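March, early, coffee in hand

Writing this up while the dog is still asleep on my jacket. Mutua asked me to put the scent work notes somewhere other than the back of my hand, so they live in the notebook now, and anyone who wants to grumble about my handwriting can be glad this one's typed.

Quick catch-up for Esi, who missed the last few entries: we're trying to figure out why Kusosau (my big brown goof of a hound mix) is brilliant at finding the birch tin indoors and a total airhead about it the minute there's carpet. Same tin, same odor, same treats. On a hard floor she goes straight in, sticks her nose on it and freezes like a statue. On carpet she does this sort of dreamy zigzag, sneezes, looks at me, and offers a down. It's a lovely down! I didn't ask for it.

Things we tried before today:

- new tin (no change)
- old tin, washed, new cotton swabs
- treats from Mutua's pocket and not mine, in case I was the thing she was tracking
- starting her from the left of the doorway

The left-of-the-doorway one made a small difference and I got excited and told everybody, and then it went away again. So I'm being more careful this time.
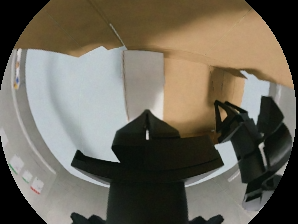

*Sim view, gripper in the lower middle.*

OK, so, today. Esi's idea was to stop changing the hide and start changing what I do, which stung a little but she's right. She sat on the stairs with the clicker and watched me and not the dog. First three searches on the carpet, she says I lean. Every time Kusosau gets within a body length of the tin I tip forward from the hips like I'm about to help her over a fence. On the hard floor I don't do it, probably from worrying about slipping in my socks.

I didn't believe her, so we swapped and I watched Mutua handle. He leans too! Less than me, but it's there. And Kusosau, who is no fool, sees a large person looming over her and does what she has been paid for since she was a puppy when a large person looms, and lies down.

So for the rest of the morning the rule was hands behind back, weight on heels, look at the baseboard. I felt ridiculous. I also kept forgetting and Esi clicked at me, which confused the dog, who came over for a cookie. She got the cookie. Fair's fair.

Run notes, the way I scribbled them:

**Run 1, carpet, heels.** Slow start. Went around the couch twice. Found the tin, nose touch, looked up at me, looked back at the tin. Held. Paid her a lot.

**Run 2, carpet, heels.** Faster. Some air scenting at the bookcase, head way up, then dropped and followed it along the wall. Nice freeze.

**Run 3, carpet, I leaned.** Down. Sigh. My fault, didn't mark it, just walked her out and had a drink of water (her, then me).

**Run 4, carpet, Mutua on heels.** Good search, good freeze, and he was so pleased he dropped the treat pouch. Kusosau's view is that this is the best way to deliver a reward and we should all take notes.

**Run 5, hard floor, me leaning on purpose.** This was the one I really wanted. She wobbled! Nose went in, then her elbows started to fold, then she caught herself and stood back up. So it isn't carpet, or it isn't only carpet. If it's me then she should wobble anywhere, and she did.

We stopped there. She'd have kept going but her tail had dropped a bit and I've made that mistake before, squeezing in one more and finishing on a bad one.
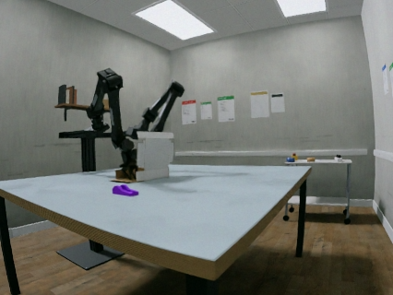 What I can't work out is the sneezing. She sneezed in two of the carpet runs, good ones, before she'd got anywhere near the odor. Mutua thinks it's whatever I vacuum with, that powder stuff, and I do use a lot of it because, well, hound. Esi thinks it's just a dog being wound up, same as when they sneeze playing. I've put the powder away under the sink until next time and we'll see. If she quits sneezing I'll owe Mutua a sandwich.

Also worth writing down: she works better before breakfast than after. I know, big surprise. But I'd been feeding her half first, so she wouldn't be frantic, and she isn't frantic without it. She's just quicker. I'm going to keep her kibble back and use it as part of the pay, with the good chicken saved for the tin.

Harness: the Grustham one rubs. There's a pink patch behind her left elbow and I'm annoyed I didn't spot it sooner. Going back to the flat collar indoors till it clears up. Shenoy (Esi's little terrier, not helping, asleep in the crate through most of this) has the same harness in the small and it fits him fine, so maybe it's her deep chest. If anyone has a Cendico in a large that I could borrow for an afternoon, I'd like to try one on her before I spend money.

Side thing about crates. Shenoy whined through Run 2 and I was sure it would throw her off, and she flicked one ear and kept hunting. A year ago she'd have gone over to check on him. I gave her a quiet good girl for that and I'm giving her another one in print.

For next time:

- Esi watches feet and shoulders again, both handlers
- a blank room, no tin at all, to see if she offers a down out of habit
- carpet with the powder gone
- someone she hardly knows as handler, maybe Esi's sister, who has never leaned over her in her life
- bring the long line, the short one keeps snagging on the couch leg

I'm a bit nervous about the blank room. If she throws a false down in there then I've got a bigger problem than posture, and I'd have to go back to paying only for the nose on the tin and ignoring everything else for a good while. That's boring work, for both of us. But I'd take boring over guessing, and she's young, and there's no trial entered yet so there's no rush.

Mutua, if you read this, you left your gloves on the radiator. The dog has had one of them. It's mostly fine.

Later, same day, after lunch: tried a single sneaky hide by the back door while I was putting groceries away, just me, heels down, hands full of onions. She found it and froze so hard her whiskers shook. Chicken all round. Tin's back in its jar, jar's on the high shelf, lid checked.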